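3.2 Setup and upkeep of the Okon cell

We run Okon in a furnished living room and keep the waste bin on the rug between its two arms, as in Figure 1.

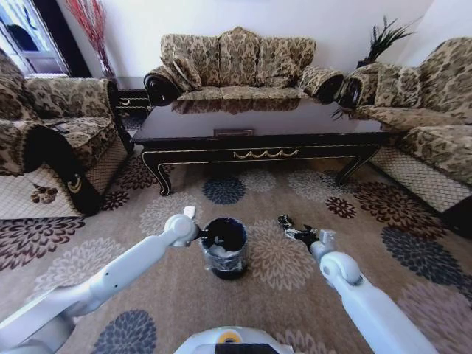

Leopoldo Zepeda would rather we zeroed the wrists every morning, drift or no drift. We tried that in June (so tedious!) and went back to once every 16 runs.

Most of my upkeep time goes into the grippers. I check the linkage bolts by hand, then open and close each side 27 times.

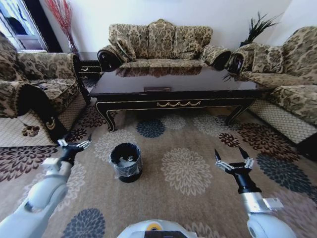

If a finger sticks, I clean the pivots and start the count over. Over 933 runs we swapped one finger pair, on the left.

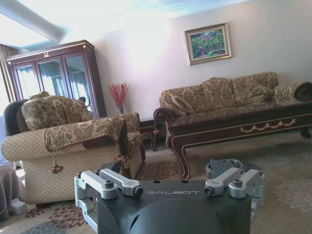

The wrist camera gets a wipe too, and then I reload the Varela offsets and log the run number.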